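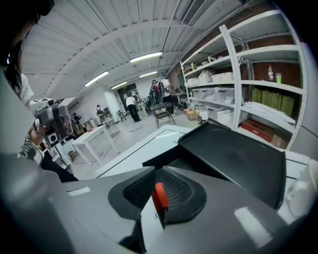
Setting up the Kilten range display for the driving bay takes one person and a table at normal working height. Before you start, read the whole section one time, and keep the charger away from the ball tray. A white table is a good choice for this job, as small dark screws are easy to find on it.

4.1 Mounting the radar unit

1. Put the unit on the flat part of the mat, behind the tee and in line with it. The logo must look toward the range.
2. Turn the grey foot until the level light becomes green.
3. Measure 100 cm from the tee to the front of the unit. Members who hit the driver only may use the longer mark on the strap.
4. Press the power key for two seconds.

Note: Left-handed players do not need to move the unit. They change the side in the menu, under Player.

4.2 Calibrating

5. Choose a 9 iron and hit three easy balls toward the centre flag. Do not try for distance.
6. Wait until the display shows Ready. In cold mornings this can take longer – please be patient and do not restart.
7. Enter the ball type. Range balls and course balls give different carry, and the unit can not recognize this alone.

Caution: Never stand in front of the tee while you read the display. Switch the bay lamp to red first.

4.3 Saving your rounds

The memory keeps 700 shots. After this the oldest are deleted, also those marked with a star. To save them, export to the Ekance app before you leave the bay.

If the display shows code 16, the unit sees a wall or a net too near. Move it back one hand and repeat from step 3. If the code comes again, ask for Marcela Urban at the Pesinska pro shop, any day before 5 p.m.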